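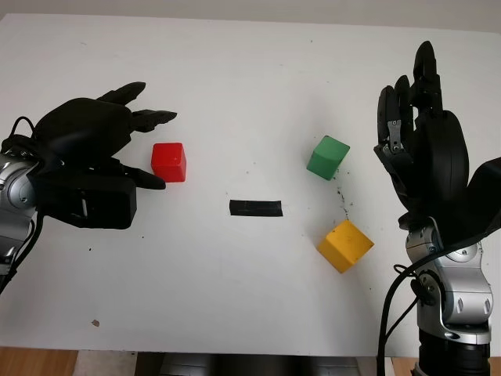 Painted wooden cubes are easy to make in an afternoon, and most of the work is in the sanding and the finish. I make them for a sorting game my kids play at the kitchen table, and I've gotten the steps down to something anyone with a miter saw can follow. The red, green and yellow cubes on the white tabletop are the colors I would start with, and a short strip of black tape like the one between the red and the green is all you need for a center line once you get to the game. Anything that leaves residue should be tested under the table first.

What you need

A length of square hardwood stock (I use maple)
Miter saw with a stop block
Sandpaper in 120 and 220 grit
Water-based primer
Gloss enamel in three colors
Black cloth tape

Cutting

Square stock from the lumberyard is never quite square. Check it with a try square before you cut and plane down any side that is off. Set the stop block so the cut length matches the width of the stock. Make one test cut and turn the cube in your hand. If it looks tall in one direction, move the stop and try again. Let the blade come to a full stop before you reach for the cutoff.

Do not cut the last few inches of the stick. It puts your fingers too close. I keep the ends for test painting.

Sanding

Lay a sheet of 120 flat on the bench and rub each face over it. Moving the cube and not the paper keeps the faces flat. Then break the edges with three or four light passes at an angle, and round the corners a little more than the edges. Go over everything with 220 and wipe off the dust. End grain drinks paint, so sand those two faces longer.

Painting

Prime all six faces. I do five, let them dry, then flip the cube and do the last one. Sand lightly with 220 and repeat if the end grain still shows.

I used Tristberg enamel for my set. Two thin coats gave me an even color and a good shine. Give the finished cubes 22 hours before stacking them or they will stick to each other. Check the can to be sure the paint is suitable for toys.

Setting up the game

Tear or cut a piece of black tape and press it down flat in the middle of the table. Put the cubes on both sides of it. One player calls a color and a side, and the other moves that cube across. Turn some of the cubes at an angle so they are harder to pick up cleanly.

37 shares

3 comments

Crisóforo Cuautle
What size stock did you start with? My store only has inch and a half.

sawdust_and_tea
Inch and a half worked for me. I stacked mine too early and the green one pulled paint off the yellow. Wait the full time.

Marlys
Can I skip the primer if I use spray paint?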